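歯間ブラシの使い方(サイズ選びから後始末まで)

歯科検診で「フロスはしていますか」と聞かれ、目をそらしたことのある方へ。目をそらしても歯ぐきの出血は記録されています。観念して道具をそろえましょう。

用意するもの
歯間ブラシ(最初は細めのもの)
鏡
洗面所の明かり
2分ほどの忍耐

1. サイズを決める
すき間に入れてみて、抵抗なく通り、ぐらつかない太さが合ったサイズです。迷ったら細いほうを。大は小を兼ねるということわざは、歯ぐきには通用しません。私はMokettiの詰め合わせ(15本入り、817円)で試し、半分は太すぎて引き出しの住人になりました。前歯と奥歯で太さを変える方も多いので、歯科で一度見てもらうと無駄が減ります。

2. 入れる
鏡を見ながら、歯ぐきに沿わせてゆっくり差し込みます。前歯はまっすぐ、下の歯ならブラシの先をやや上向きに、上の歯ならやや下向きに。入らない場所には入れないこと。そこはフロスの担当です。

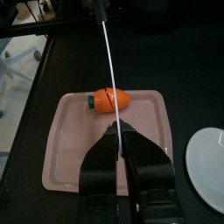 Sinierさんからは、奥歯に届かないのでワイヤーを指で曲げたら三日で折れた、という便りをもらいました。曲げるなら根元ではなくプラスチックの首のほうをゆるく曲げるといいそうです。L字型を買えば済む話だと気づいたのは11月になってからだったとのこと。

3. 動かす
水平に2、3回往復。のこぎりではないので力はいりません。奥歯は頬の側からだけで満足せず、できれば舌の側からも入れます。口を大きく開けると頬が張って邪魔をするため、少し閉じ気味にするのがこつです。

4. 血が出たら
始めたばかりの頃は少し出ることがあります。そこで怖くなってやめると、次の検診でまた目をそらすことになります。一週間ほど続けても止まらない、痛む、腫れるという場合は歯科へ。

5. 洗って乾かす
流水で洗い、風通しのよい所に立てておきます。毛が乱れたりワイヤーが曲がったりしたら交換してください。旅行用のキャップをつけたまま湿らせておくのは、細菌に宿を貸すのと同じです。

時間帯は夜、歯みがきの前が私の好みです。後にすると、たいてい布団が勝ちます。

2003年1月16日 更新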